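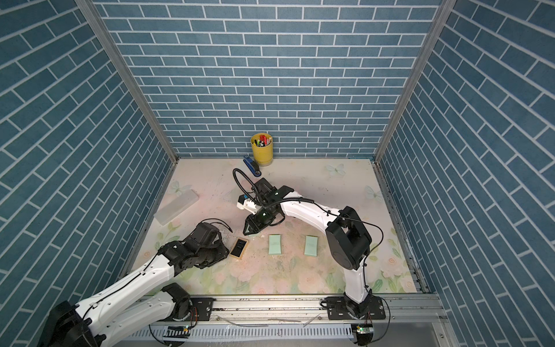
Bench notes, November
2 min read
Filed under: Adhesives, Shop Log

09:30. Paste batch 5, wheat starch, for the Curnley wallpaper samples. Cooked to 101 °C jacket temperature, held 30 min, strained once. Viscosity still high at the brush — thinned with 222 ml water.

Ghizlane El Ouafi wants the Sundqvist lining paper tested with the same batch. Strips cut along the grain, pasted and left folded before hanging. Seam lift on the previous set was at the top edge only. Peel test after lunch. Reorder starch from Waladlow.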